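How to score a cricket match by hand

Most clubs score on a tablet now, but the league still asks for a paper book as a back-up, and the paper book is what settles an argument. If you can add up and keep your eyes on the umpire, you can do it. The notes below follow the way we score at Flelau, second eleven and juniors.

Before the toss

Get to the ground early enough to fill in the top of the page: teams, venue, competition, names of the umpires. Ask each captain for a team sheet with first names or initials. Two players called Gallagher on one side will cause trouble by tea if you have only written the surname.

Bring two pens, a pencil, a rubber and a watch. Sit where you can see both umpires, beside the other scorer if there is one.

Marking each ball

Every delivery goes down in three places: the batter's line, the bowler's box and the running total. Do them in the same order each time. I go batter, bowler, total.

A dot is a ball with no run. Runs off the bat are written as the figure. A wicket credited to the bowler is a W in the bowler's box. A run out isn't credited to the bowler, so leave the W off and put a dot, or the runs completed.

Wides are a cross, with a dot added in one corner for each extra run taken. A no-ball is a circle, and if the batter hits it for runs, the figure goes inside the circle. Both count against the bowler. Byes and leg byes don't. They go in the extras section, and the bowler gets a small triangle, pointing up for byes and down for leg byes.
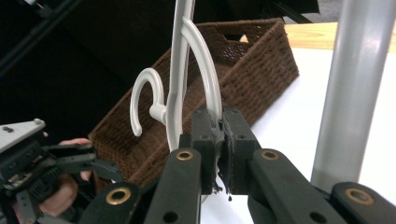
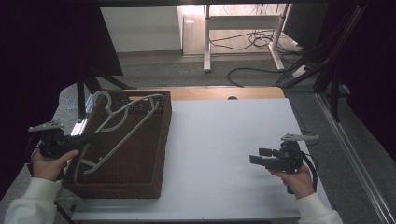
Signals

The umpire should wait until you acknowledge each signal. Raise your hand or wave a white card, and do it clearly. If you missed one, don't acknowledge it. The umpire will repeat it, and it costs a few seconds.

With a leg before decision, write down what the umpire gives and nothing else. Siobhán Mac Mathúna, who taught me, would not have opinions in the box at all, and she was right. You will be looking at it from the wrong angle anyway.

End of the over

Add up the bowler's box and write the new total under it, as wickets and runs. A maiden is an over with nothing against the bowler, so leg byes don't spoil it but a wide does. Join the six dots to make an M. If a wicket fell to the bowler as well, join them as a W.

Call the total to the other scorer. If you disagree, sort it out before the next over starts. A mistake found after one over takes a moment to mend, and one found after 30 can take the whole interval.

Balancing the book

At the close, the batters' scores plus extras must equal the total. The bowlers' runs plus byes, leg byes and any penalty runs must equal it too. Our longest innings last season was 302 for 7, and we were 2 out on the bowling side. It was a wide with a run taken, entered as one. Check extras first when this happens.

Sign the book, get both umpires to sign it, and send the result in that evening.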